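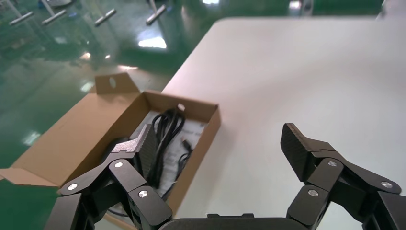

Station: Nadport, cell 2
Task set: Drikura (box and cable)
Last revised: 2022-10-11

This README covers setup, routine care and small repairs for the gripper and wrist camera in the Nadport cell. It does not cover the mobile base or the arm controller; those are in the Basow manual, kept in the shared folder.

## Before a session

1. Power the arm with the gripper open. Do not home it over the box.
2. Run the gripper full open, full closed, full open. Listen for clicking at the pivots.
3. Check every screw on the finger linkages by hand with the short driver. Snug only. If a screw turns more than a quarter turn, take it out, clean it, apply thread compound and log it.
4. Wipe the pads with a lint-free cloth. No solvent on the textured face.
5. Clean the wrist camera lens.
6. Confirm that both fingertips show in the wrist view when the gripper is wide open. If one is missing, the camera bracket has shifted. See "Camera bracket".

## Table and box

- Put the box at the left of the table with the open side up and the flaps folded back.
- Lay the paper insert flat in the bottom, then the cable on top of it.
- Keep the cable coiled. A loose end that hangs over the wall will catch on the linkage when the finger comes up.
- Leave the right side of the table clear for placing.
- Replace the box when a wall goes soft. Keep the same size; the approach height is set for it.

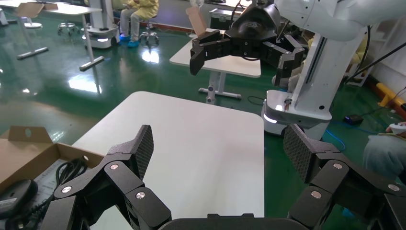
*Gripper open at the near table, second robot at upper right.*

## Two robots in the cell

Approach heights are stored per robot. Do not copy the file from one to the other, even though the finger parts are shared. Only one arm may enter the space over a table at a time. The operator holding the controller calls the move before starting it.

Cables on the floor are to be routed clear of the base path before any drive command. Shoe covers are required on the green floor.

## Pad replacement

Pads are replaced every 30 sessions, or sooner if the texture is worn smooth at the tip.

1. Open the gripper and cut power to the arm.
2. Support the finger from behind and remove the pad.
3. Clean the seat. Old adhesive left there will tilt the new pad.
4. Fit the new pad with the textured face inward.
5. Replace both pads of a gripper together.
6. Close on the 40 mm gauge block and check that both faces meet it flat.

## Camera bracket

Loosen the bracket, set it against the stop, tighten, then rerun the calibration script. Do not reuse the old calibration after the bracket has been touched, however small the move.

## Known issues

- Fault 766 on startup: the gripper connector is not fully seated. Power off, reseat, restart.
- Glare from the overhead lights on the floor can upset auto exposure. Use the fixed setting.
- Black cable against black pads is hard to segment. Affected episodes get the tag `low_contrast`.

## Spares

Pads and linkage screws are in the Hennessy drawer. Write down what you take.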